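Comparing Two Needle Driver Tips and Two Camera Positions for Suturing on a Synthetic Pad
Final report, Surgical Robotics Project Course
Xóchitl Cortés, Higinio Ochoa, Maricruz Zavala
Advisor: Eustaquio Contreras

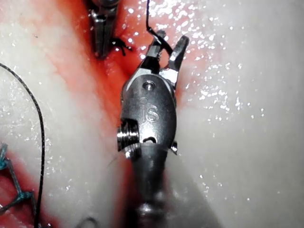
1. Background

Our group had the use of a two-arm bench setup for the spring term and part of July. The earlier group left a working controller and a set of worn instruments, and their report said that most failed stitches came from thread slipping in the jaws. They did not test this. We wanted to know whether the jaws or the view was the bigger problem.

We compared two tips, which we call Tip A (the older one, with a worn gripping face) and Tip B (the replacement). We also compared the overhead camera with a small camera mounted at the wrist. The wrist camera sees the jaws and the thread from very close range, but the shaft is out of focus and the metal throws back a lot of light.

2. Setup

All trials used a white synthetic tissue pad with a cut in it, stained red so the edges would show up. Thread was black for the test stitches. The teal stitches on the pad are from practice and were not scored. We kept the pad moist because a dry pad grips the thread and makes the task too easy.

The controller software was Tondell, with the motion scaling left at the setting from the previous group. Jacinto Galindo set up the wrist camera mount and wrote the script that saved the video with the joint readings.

3. Procedure

One trial was one interrupted stitch, from picking up the thread to the finished knot. A slip was scored when the thread moved through closed jaws and the operator had to grasp it again. Higinio and Maricruz drove. Xóchitl scored from video afterward without being told which tip was in use, although the two tips look different enough up close that she could usually guess.

We ran 124 trials, split evenly between the tips. Each tip was used half the time with each camera.

4. Results

Slips were recorded in 35 trials with Tip A and 31 with Tip B. We do not consider this a real difference. Both operators said Tip B felt better - the numbers do not back them up.

The camera mattered more. With the overhead view, operators often closed the jaws next to the thread and had to try again. With the wrist view this was less common, but they lost track of the second instrument when it moved out of view, and knots took longer to tie. Glare from the wet pad was a problem in both views. Turning down the lamp helped a little and made the black thread harder to follow near the cut.

5. Problems

The wrist camera cable pulled on the arm at large wrist angles. We taped it farther back after the first set of trials and did not repeat that set. Two video files were saved without joint readings, so those trials were scored from video only.

6. Next steps

A later group should show both views at once and score missed grasps separately from slips. We only wrote down missed grasps as comments, so we can't give a count for them. The jaws should also be tested with a pull gauge before anyone orders more tips.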